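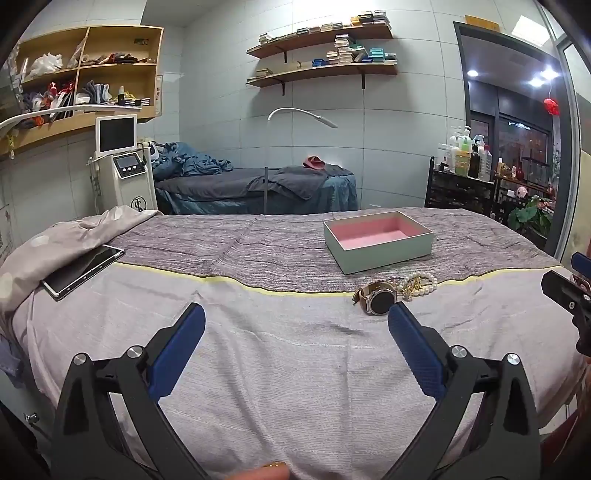
Gustix Cooling Sheet Set, Queen

I bought these sheets in August after two summers of waking up at 3 a.m. and kicking everything onto the floor. Our bedroom is upstairs and faces west, and the window unit is too loud to run all night. I wanted something lighter than the flannel-feeling cotton we had been using.

The set comes with a fitted sheet, a flat sheet and two pillowcases. The Gustix page had 1,194 reviews when I ordered, and a lot of them complained about the fit, so I measured first. Our mattress is 12 inches deep with a thin topper. The fitted sheet went on without a fight and the corners have stayed put. If your mattress is much deeper than that, I would look at the Prinda set, which has longer pockets.

Are they cooling? A little. They feel cool when you get in, and that wears off in a few minutes. After that they breathe well and don't stick to your legs. My husband noticed no difference at all. I sleep through more nights than I did before, but the weather has changed too, so take that for what it's worth.

I wash them on cold and dry on low. They come out wrinkled if you leave them sitting in the dryer. After eight washes there is some light pilling where our feet go and none anywhere else. The pillowcases are a bit short for our pillows, and the ends poke out.

One seam on the flat sheet came loose in the first month. I wrote to Gustix and got a reply the next morning from Dilani Herath, who sent a replacement and didn't ask for the old one back. I sewed up the seam and kept it as a spare.

Good for warm sleepers with a standard mattress. I would buy the set again on sale, probably not at full price.

4 out of 5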